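Bralero revises its practice guide for two-arm folding cells

18 January 2023

Bralero has issued revision 3 of its practice guide for two-arm cells that handle cloth. The text covers cable routing, tray placement and wrist camera checks on glossy work surfaces.
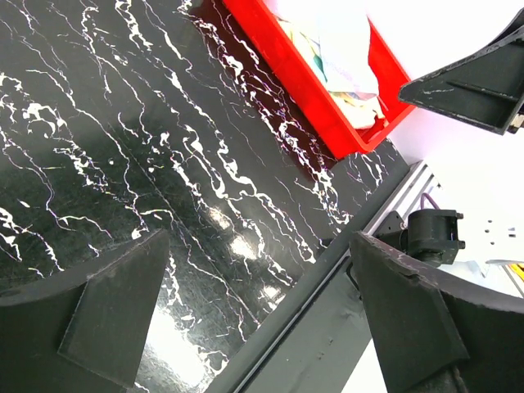
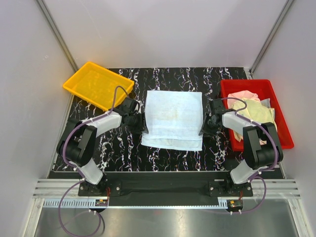
Cable routing and glare

Cables must be tied to the arm links and checked every 1,000 cycles. Reflections in the wrist view are to be logged before each run. Mireille Roussel edited the revision, which draws on 1,044 incident reports from Stiditz and Usuga. Comments close in June.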